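Open Day at the Mavby Robotics Workshop, Bernham
Monday, June 17, 2024

Mavby opens its Bernham building to visitors once a year, in June. I went with Encarnación Aranda from our office. We run a packing line for a catering supplier and have been asked to look at where small robot arms might fit, so the trip was partly work and partly curiosity.

Sign-in was at 9. Parking is on the street behind the building and fills up early. We got badges, a folded floor plan and a pair of safety glasses each, and were put in the second tour group. The talks were upstairs and the demonstrations downstairs, and the floor plan had the two staircases switched, so our group arrived at the first stop a few minutes late.

The first stop was the machine shop. They cut their own brackets and base plates there and buy in the motors. The guide said the shop had moved over from the Villalobos Street site last winter and was still missing a proper extraction hood. It was loud and we did not stay long. I would have liked to see the inspection bench, but it was roped off.

After that came a hall with a conveyor sorter called the Drondell. It reads a label, picks a lane and pushes the parcel across. The sign next to it gave a rate of 2460 parcels an hour. During our visit it was running much slower so people could follow it. One parcel jammed at a lane entrance and an operator cleared it by hand, then restarted the belt from a panel. Encarnación asked how often that happens in normal use. The operator said it depends on how soft the packaging is, and that padded envelopes are the worst.

The part we had come for was the two-arm room at the back. Ardalan Nikzad runs it. He has a row of small cells, each with a pair of arms at the front corners and a tabletop between them, and each set up for a different kind of everyday handling. One was for folding cloth, one for sorting cutlery, and one had coffee shop supplies. We spent most of our time at the last one, as it was closest to what we do.

Nikzad said paper cups are harder than they look. They are light, so they tip when touched off center, and the wall gives if the fingers close too far. Nested cups stick together. A ceramic mug is easier to hold but has a handle, and the arm has to come in from a sensible side. Each arm has a camera at the wrist, which he uses for the last part of the approach. He keeps a log of every attempt and goes through the failed ones at the end of the week.

He did not want to give a success rate. He said it changes too much with the layout of the table, and he would sooner show people a bad run than quote a good number. I asked about cost and was sent to the sales desk, where they took my email address.

Lunch was sandwiches in the yard. There were about 120 visitors by then and the line was slow. The afternoon talk on maintenance contracts ended at 2 and we left after it. For our own line, the sorter is too big. The two-arm cell is closer in size, and Encarnación has asked for a second visit with a box of our own cups and lids.

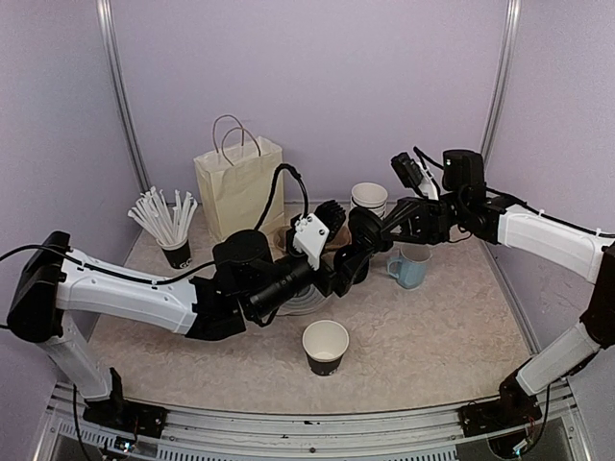 The coffee shop cell in the two-arm room, with paper cups, straws and a light blue mug on the table.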